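Chore Demonstrators, Day and Evening Shifts
Walell, Undow site
Part-time, paid hourly, training provided

Walell is looking for people to do ordinary chores with a hand-held gripper. You pick up a cup, move it, put it down. You take a bottle out of a box and put it back. The gripper records what it did, and the recordings go into a set of examples called Jestent that we use to teach a robot arm the same jobs.

We have 14 places for a start in September. No technical background is needed. If you have worked in a kitchen, a laundry, a stockroom or a hotel, please say so in your application, as we are short of people who know how those jobs are done at working speed.

Why we are hiring

People who come to our open evenings ask whether machines can do housework yet. The short answer is a few pieces of it, in a room we have set up, with objects the arm has met before. Our arm, Yao, can move a rigid cup from one side of a table to the other and get it right most of the time. It can put simple items into an open box. It cannot fold a shirt in any way you would accept from a person, and it does badly with anything soft, shiny or tangled. Shop-floor work is a little further along where the parts are always the same. Once a shelf has mixed stock on it, the trouble is the same as in a kitchen.

Progress on these jobs has come mainly from more and better examples, and a person has to make them. A person with a gripper in place of fingers finds out fast which parts of a chore are hard. Cups, for instance, are easy until they are wider at the top than the jaws expect, and then the grip has to go lower.

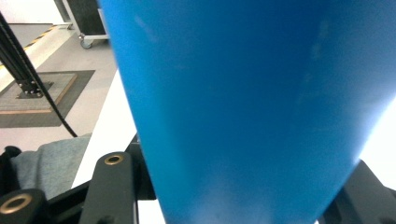
The gripper closed on a blue object during table work.

What you will do

You will work at a table, standing or seated, with a gripper in your hand. Each task is on a card. A card may ask for one object to be moved or for a surface to be cleared. You do the task, reset the table, and do it again with things in different places. A full set is 100 repeats. Most people get through a set of short tasks in one shift once they have had some practice, and long tasks are split over several shifts.

You will also mark your own failures. If you drop something, miss it, or have to grip it twice, you press the button and say what went wrong. We keep those recordings. Please do not hide them or start over without marking them.

Some tasks use both hands. These take longer to learn, and we do not put anyone on them before their third week. The cables have some weight to them and pull a little on the forearm, so we ask you to take the breaks on the schedule even if you feel fine.

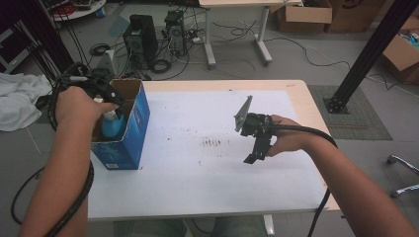 Resetting is the part applicants tend to underestimate. It takes nearly as long as the task itself, and the objects must go back to a new position every time, inside the area the card gives. If they always go back to the same spot, the recordings are worth very little to us. A patient person who resets well is more useful than a quick one who does not.

Hours and pay

Shifts are 5 hours, with two paid breaks. Day shifts start at 9 a.m. and evening shifts at 4 p.m. You can ask for up to four shifts a week. We need a commitment of 11 weeks, including the training week. The hourly rate is the same for days and evenings and will be in your offer letter. Training is paid at the full rate. We do not pay by the number of repeats.

You should

– be 18 or over and allowed to work in the United States
– have steady use of both hands and be able to grip and release a spring handle many times in a shift
– be comfortable doing the same job over and over
– be able to read a task card in English and follow it exactly
– wear closed shoes on the work floor and watch your step near cables

Left-handed applicants are welcome. If you have a wrist or shoulder condition, tell us before the trial so we can talk about which tasks would suit you.

What is recorded

The gripper cameras record the table and whatever is near it. Some tasks also use a camera looking down from head height, which picks up your hands, arms and sometimes your legs. There is no sound except when you press the button to mark a failure. You will be given a consent form to take home and read before the trial, and you can turn down the head-height tasks and still be hired.

Will this lead to a longer job?

It may for a few people. Last round we kept some demonstrators on to write task cards and check recordings. We cannot promise that this time.

How to apply

Use the form on the Walell jobs page and choose Undow as the site. Tell us which shifts you can work and describe, in a few sentences, one chore you do well and how you do it. A resume is optional. Applicants we want to meet will be asked in for a one-hour paid trial at the table, and we reply to everyone who comes to a trial, whether or not we have a place for them.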